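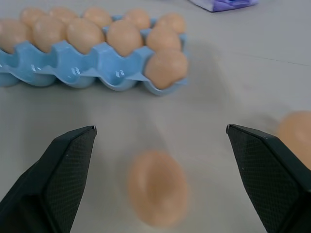 The wrist camera's view of the egg task, with two eggs still on the table.

Projects > Software > Interviews

Teaching a planner to leave eggs alone
February 2020, by Prodromos Manolakis

Tiziana Martinelli starts talking about eggs before I have my coat off. She writes the grasp planning software at Skallon, and for most of the winter her test problem has been a blue egg tray and whatever eggs aren't in it yet.

"People think the hard part is squeezing gently," she says. "I love the squeezing part! But the planner has to choose an approach first, and at the tray it has neighbors on nearly every side."

Her planner, called Clurberg, looks through the wrist camera and suggests 60 grasps for each loose egg. Most get thrown out fast, because a finger would hit the table or brush the tray. The ones left are scored on how well they'd work at the other end, when the egg has to go down into a well. "You can pick an egg up beautifully and have no way to put it down," she says, laughing. "We did that for weeks."

What about eggs right under the camera, where everything goes soft and blurry? Martinelli lights up. The early version trusted every picture the same amount. Now it keeps an estimate from farther back and lets the close view nudge it only a little. She replayed 668 logged attempts to tune that nudge, and she can still recite the bad ones.

The tray brought its own trouble. "It's shiny, so you get little white reflections down in the empty wells, and the old detector thought they were something!" A new training set of 2000 images helped a lot, she says, though she still wants more with the tray half out of view.

Next up is a replay viewer, which she hopes to have running in March. She has already opened her laptop to show me the buttons.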